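Equipment Procurement Plan for a Shared Manipulation Workstation
Student Project Report
Prepared by: Dalal Kanaan, Thulani Motaung and Lanying Xiao
Project supervisor: Yolandi Ngubane
Submitted 02/05/2020

1. Purpose of the Report

This report sets out the equipment required to bring the Orkura teaching laboratory's manipulation workstation to a standard suitable for undergraduate project work. It covers the items to be purchased, the order of purchase and the recurring costs that should be carried in the laboratory's operating budget. The arm and gripper are already held by the laboratory and are excluded from the capital request.

All amounts are in Canadian dollars and include tax and freight.

2. Background

The workstation supports the Pikcombe project, in which students program an arm to move and pour dry household materials between small containers. The work was first planned around rigid blocks, for which the original table and fixtures were adequate. The change to granular materials was approved in February and altered the equipment requirements considerably. Spilled material must now be contained and cleaned up, containers must be replaced regularly, and the work surface must remain level and fixed in relation to the arm.

The project team met with the laboratory coordinator, Naledi Gumede, to establish which items could be drawn from existing stock. Cabling, floor matting and basic hand tools were found to be available at no charge.

3. Requirements

The following requirements were agreed with the supervisor before any quotation was sought.

The work surface must be rigid, washable and bolted to the floor or to the arm's base. A raised lip is required along all edges.

Camera supports must be independent of the table, and must return to the same position after being moved.

Containers must be inexpensive, and available in quantities that allow a damaged item to be replaced with an identical one.

Cables must be routed through covered channels wherever they leave the table or cross the floor.

4. Quotations Received

Quotations were requested from two suppliers. Steyn quoted $3,864 for a welded bench with a lipped top, two fixed camera posts and installation. Fusance quoted $2,357 for a modular bench of the same footprint, with the camera posts included and assembly left to the purchaser.

The Steyn bench is heavier and would be ready for use on delivery. The Fusance bench can be altered if the laboratory is rearranged, and its top may be replaced separately. The team estimates that assembly would occupy 3 students for one afternoon, which can be scheduled within existing project hours.

5. Current Condition of the Workstation

Pouring tasks are carried out on a white folding table, using a clear plastic cup, a bowl and glass spice jars with green caps. The tabletop is scuffed and stained, and dark specks of material lie around the bowl. Cables hang past the table edge to the floor. The tripod stands on interlocking foam blocks.

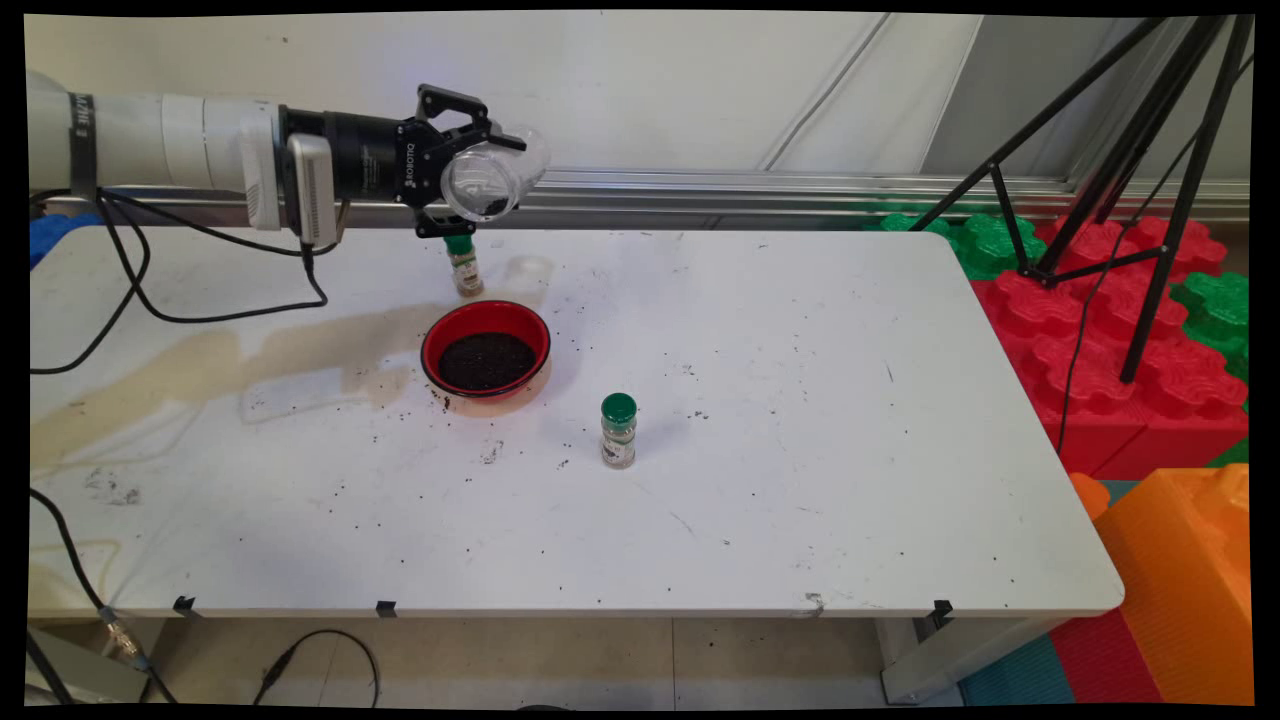 6. Recurring Costs

An annual allowance of $503 is proposed for cups, jars, bowls, fill material, cable ties and cleaning supplies. Purchases would be made each term by the laboratory coordinator on receipt of a written list from the project team. Any unspent portion would be returned to the general laboratory account.

7. Recommendation

The team recommends that the Fusance quotation be accepted and that the annual allowance be approved at the same time. The bench should be ordered first, with the cable channels to be measured and purchased after it has been assembled. The existing folding table should be kept for use as a side table during marking and demonstrations.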